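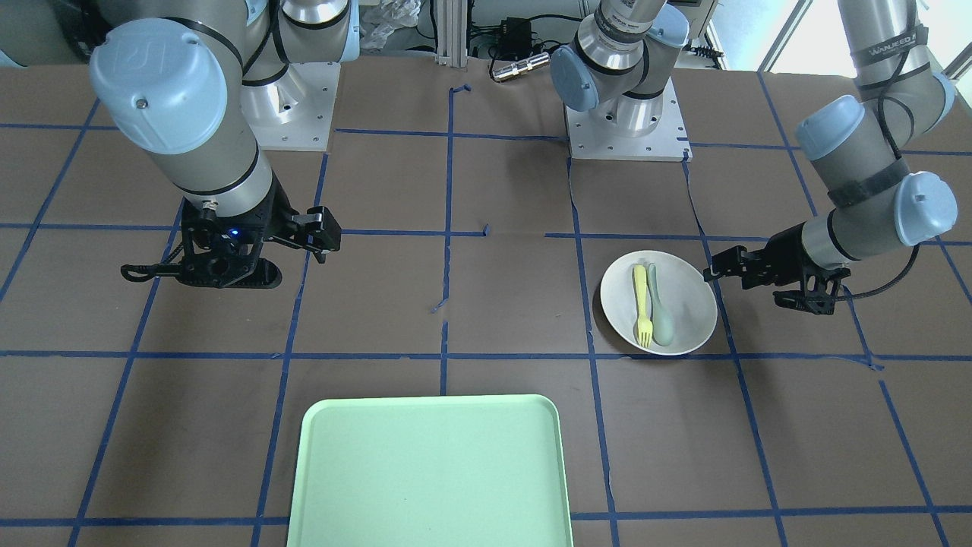

What a closed pipeline does to a small chemical town

I got to Zisalham on a Monday with a head full of ministerial statements and no idea what a ton of ammonia costs. Luckily the woman I'd come to see does. She buys gas for the Drivanberg fertilizer plant, she's been at it since before the pipeline deal was signed, and she agreed to talk as long as I kept her name out of it. (Her bosses know we met. They'd just like it to stay boring.)

The background, quickly. In July the transit agreement ran out, the two governments couldn't settle on who pays the border fee, and the eastern line was shut. Both capitals called it a technical pause. It's still shut.

"I found out from the radio, in the car," she told me. "I pulled over and called the control room and they already had the pressure numbers up. Nobody was shouting. It was very quiet, and I didn't like that at all."

I asked what she did next, and she laughed at me a little. "I bought gas. That's the job. I bought it from the western hub at a price I would have been fired for in the spring."

Drivanberg employs 800 people in a town where the next biggest employer is the hospital. Before the shutoff, 90 percent of its gas came down the eastern line. I said that sounded reckless, and she didn't take offense, but she didn't agree either.

"Everybody says that now. The eastern gas was cheap and it came every day, for years. If I'd gone upstairs and said let's pay more for the same thing, just in case, what do you think they would have said? And the government was telling us the relationship was solid! They put it in writing."

So does she blame the government? She stirred her coffee for a good while before answering that one. "I blame them for the fee. It was a small fee. They could have split it and fixed it later, but there was an election coming over there and a budget coming over here, and each side wanted the other one to look weak."

That matches what I've heard from people on both sides of the border, though none of them put it so plainly. The fee dispute got tangled up with fishing rights and a tariff on steel pipe, and by the end I'm not sure the negotiators themselves could have told you which bit was holding up which.

The government's answer has been an emergency credit line for heavy gas users. Drivanberg applied. So did Dronden, the glassmaker down the valley, and Rampersad, which ships most of the region's grain. The form runs to 50 pages, and she has opinions about it.

"They want a forecast of our gas costs for next year. I would love one too! If the ministry has one, please send it over."

The plant has kept one of its two ammonia units running. The other is idle, and the people who worked on it have been moved to maintenance and painting, on full pay for now. I asked how long "for now" is, and she said she didn't know and wasn't going to guess for a newspaper.

What she would talk about was spring planting. Farmers order early, and a lot of them have held off this year because of the price. There are 1,819 farms on the plant's customer list, most of them small, and she thinks some will skip a season of fertilizer and hope the soil forgives them. "Then you get a thinner harvest, and bread goes up, and people in the capital will ask why. They won't connect it to a pipe."

Talks are due to start again on Wednesday, October 21, 2026, in a neutral city, with the fee on the agenda and the fish – mercifully – left off it. I asked if she'd be following along.

"I'll have it on in the office," she said. "But I've already bought for November."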